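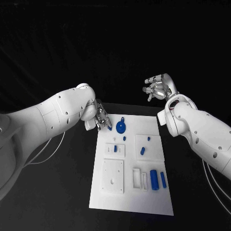

Demetrius Okafor bought his Herton pickup from a farm sale in August with 268 dollars left in the envelope and a seized engine under the hood. Three years later he drives it to work most days.

"I wanted a truck, and that was the one I could pay for," he says. The straight six is the original block, bored out by Cletus Zamora's shop in Wumthorpe. Okafor did the rest at home, apart from the paint.

The gearbox took longest. Second gear had lost two teeth, and a used one from Rochelle Ruddock cost him 300 dollars. "She had it on a shelf. I'd been calling junkyards for months."
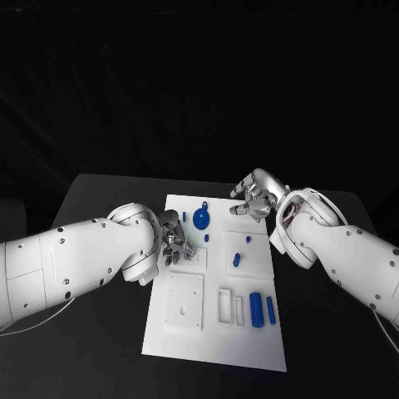 Brakes are where he tells new owners to begin. The Herton left the factory with drums all around, and he kept them, with new lines and a rebuilt master cylinder. He strips the small parts on a white board laid over a dark table, much like the one shown here, and puts them down in the order they came off. "If a spring is missing, I see it before I close the drum."

He has had the truck up to 70 once and didn't enjoy it. It is happier at 50, with the vent window open. The heater still leaks on the passenger side.

"I have the new core," he says. "It means pulling the dash again, so it's waiting until spring."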